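Call for participants: household drinks diary

Histport is looking for adults to keep a diary of what their household drinks at home, and what happens to the packaging afterwards. The diary runs for six weeks. We have 184 places left out of 200.

You can take part if you are 18 or over, live with at least one other person and do most of the food shopping. You don't need to have taken part in a study before. We would particularly like to hear from families with children under ten, and from households who buy some of their food and drink from Asian, African or Eastern European grocers, as these shops were poorly covered in our last diary.

What you will do

Each evening you fill in one page, on paper or on your phone. Write down every bottle, can and carton finished that day, who drank it and which bin it went into. Caps, foil tops and labels are entered on a separate line. Tea, coffee and tap water are not counted.
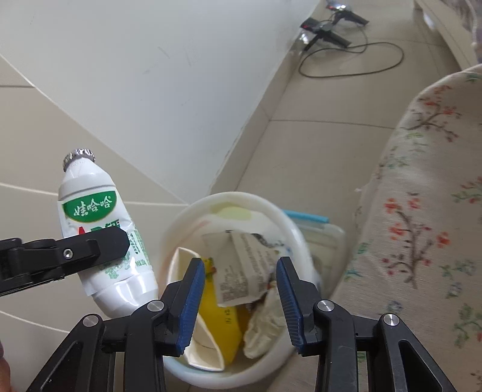
Once a week you will also get a short phone call, which takes ten minutes or so. The calls are made by Joaquim Guerreiro and can be in English or Portuguese. If you miss a day, leave the page blank and carry on with the next one. Please don't fill it in from memory.

What you will get

Households who return at least five weeks of pages receive a £60 shopping voucher. Those who stop earlier receive £10 for each full week. Vouchers are posted in May, after the last group has finished.

Your details

Names and addresses are kept apart from the diaries and deleted when the vouchers have gone out. You can leave at any time without giving a reason.

How to apply

Write to Ilídio Sampaio at Histport, quoting reference 2268, with your postcode area, the number of people in your household and the best time to ring you. Applications close on November 9, 2024. People who live with a Histport employee cannot take part.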